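The test engineer at Drarkov wanted to talk about finger stiffness first. Her group has been comparing the Filteck two-finger gripper with the older Nugroho unit, 200 grasps per object on each. "Closing speed was never the issue," she said. "Flex at the tip was." 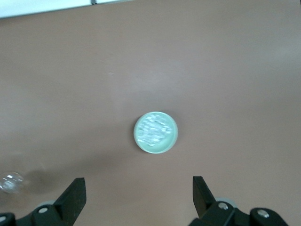 Round container with clear contents, fingers open.

Clear material is where the wrist camera struggles. "Depth drops out on highlights, so we center on the rim." The controller log stands at 2734 entries, and she reads the failed ones by hand.

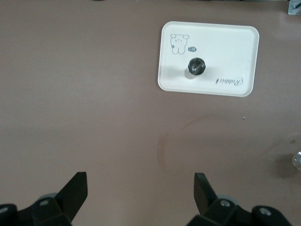 Dark knob on the white tray.

For short parts she sets approach height manually. "You get 2 tries before the controller faults." The Rostov controller goes on the bench in June.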